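The big white table at Pulero
28/12/2022

I'd walked past Pulero maybe a hundred times thinking it was still a tile shop. The old lettering is on the window, you can see sample squares in a rack just inside the door, and I suppose my brain filed it under "bathrooms" and moved on. Then a friend mentioned she'd cut out a whole set of curtains there, on a table so big she didn't have to fold the fabric once, and I wanted to see that table.

So I wrote and asked. The woman who runs the place wrote back within the hour and said sure, come by, but please don't use her name because her family still thinks she's retired. I said fine. She put the kettle on before I had my coat off, and we were talking about furniture before it boiled.

Pulero is a workroom you rent by the afternoon. That's pretty much the whole idea. You have a job that won't fit on your kitchen table, you pay for an afternoon, you get the floor space and the table and the use of the iron. She started it when she was cutting slipcovers for other people and renting a room that was far too big for one person.

"It's 1,243 square feet and I was using one corner," she told me. "I'd sit there with my coffee and look at all that floor I was paying for. A neighbor asked if she could come lay out a quilt, and then her sister wanted to, and then I thought, well, I could charge for this!"

The first table was a pair of folding ones pushed together, and she makes a face when she talks about them. There was a crack down the middle where they met, and pins went into it. Chalk went into it. One customer lost the back off an earring in there and they had to take the whole thing apart.

"Fabric knows when there's a seam under it," she said. "You run your shears along and you feel that little bump, and your line is gone. I put up with it for way too long."

The white one came in April, from a fabric store called Pona that was closing its doors. She'd gone in for thread. They were selling the fixtures, shelving and carts and mirrors, and the cutting table had a sticker on it that said $366.

"I had 16 dollars in my purse," she said, laughing. "I asked them to hold it and I drove home and went through every coat pocket and the change jar, and then I remembered I have a bank."

Getting it into the building was its own story. The front door was wide enough, but there's a turn right after it, and the movers stood in that turn for a good long while, tilting the top one way and then the other. In the end they went around to the back, took the alley door off its hinges, and brought the top through on its edge with moving blankets wrapped around it. The door has squeaked ever since (it does, I heard it twice).

I asked her why white. To me white seems like asking for trouble in a workroom, with all that chalk and glue and people's coffee cups.

"I didn't pick it, it's just what Pona had," she said. "But I'd pick it now. You can see a pin on it. You can see a thread. On my mother's old brown table you could lose a black button for a week, and you'd find it with your elbow."

She likes that it isn't shiny, too. A glossy top throws the ceiling lights back up at you, and after a few hours of that she gets a headache. A matte one stays quiet. What you get instead are shadows, and she has opinions about shadows — lots of them. Your own hand puts a shadow right where you're trying to mark. She's moved the lamps so many times there's a patch of the ceiling she doesn't want me to look at.

"Soft ones I can live with. It's the hard ones with an edge that fool you. I've seen somebody cut along a shadow. Nice wool, too."
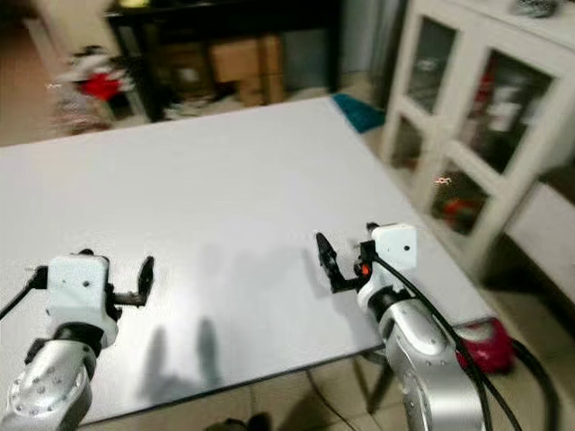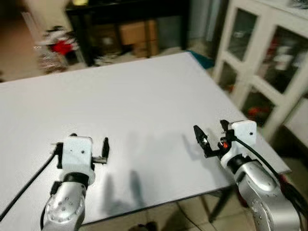
The next thing I wanted to know about was the floor, mostly because my feet had gone cold. The tile was there when she moved in, left over from the shop, and she's never had the heart or the money to cover it. It sweeps up beautifully. It's also hard on the knees and the back, and anything you drop on it is going to let you know.

"Scissors," she said. "The good ones. They land on the point, every single time, I don't care what the science is. I tell everybody, keep your shears in the middle and away from the edge. And they nod and put them right on the edge."

She tried a rubber mat for standing on, a Preda one that a chef she knows swears by, and it was wonderful for her back and terrible for everything else. Threads stuck to it. People caught their toes on the corner. It lives in her kitchen now and she says it's the best thing in the house.

Beige wouldn't have been her color, she admitted, but she's come around to it. Dust doesn't show much. Neither do crumbs. She told me she once matched a slipcover to the floor by accident and the customer loved it and ordered two more.

We got onto boxes then, and I could tell it was a sore spot. Everybody who packs anything ends up with boxes. The ones waiting to be used go under the black table, and they've been going under there for so long that she calls that part of the room "the garage." She saves every box that comes in the door if it's still square at the corners.

"I can't throw out a good box. My father couldn't either. He had a box of boxes." She thought about it. "I think I have a box of boxes."

I asked if she'd ever thought about proper shelving, and she told me about the Jovex unit she bought, which came in pieces with a sheet of drawings and no words. She built it upside down. It stood up fine that way, she says, it just had its feet in the air, and she used it like that until someone who rents the room for bookbinding couldn't stand it any longer and turned it over while she was out getting lunch. She was a little put out. She'd been hanging her tape measures on the feet.

The black table itself gets much less love than the white one, poor thing. It's for taping and labeling and for putting your bag down. She doesn't cut on it, and she'd rather you didn't either. Navy on black, charcoal on black, forget it.

What do people do with their afternoons? All kinds of things, she said. Quilts, obviously, and curtains. Maps. A man who restores kites. Someone came with a 1,000-piece jigsaw and rented the table for it, finished the sky, and went home happy with the rest back in the bag. She had a bride and three cousins doing place cards one time, and they got through two pots of tea and then had an argument about an uncle.

She doesn't have many rules. Wipe the top down when you're done, with the damp cloth first and the dry one after. No rotary cutters without a mat underneath (she said this one twice, and she looked at me like I might have a rotary cutter on me). Nothing hot straight on the surface. There's a faint ring near one corner from a soup pot, and she won't tell me who did that, only that they still come in and they know.

"Ink comes out if you catch it that day," she said. "Glue, you wait until it's hard and then use an old bank card. People scrub at it while it's soft and they just make it bigger."

I wanted to know if the height bothered her, because I'm tall and I'm used to bending over everything, and this was the first table in ages where I didn't feel it. She was so pleased I'd noticed! Her slipcover years wrecked her lower back, she said, and she puts it all down to working on dining tables. A dining table is for sitting at. If you're going to stand, you want the top up near where your elbows bend. If you're short, she'll find you something to stand on.

Before I left she made me try cutting a length of lining, since I'd come all that way (it was four blocks). I haven't cut fabric since school. The shears slid along without a bump anywhere and I got quite excited and went too far and took a bite out of the far edge.

"That's fine, that's the hem," she said, and took the shears away from me.

Afternoons at Pulero run from one until six. Bring your own thread, and use the alley door if you're carrying anything long.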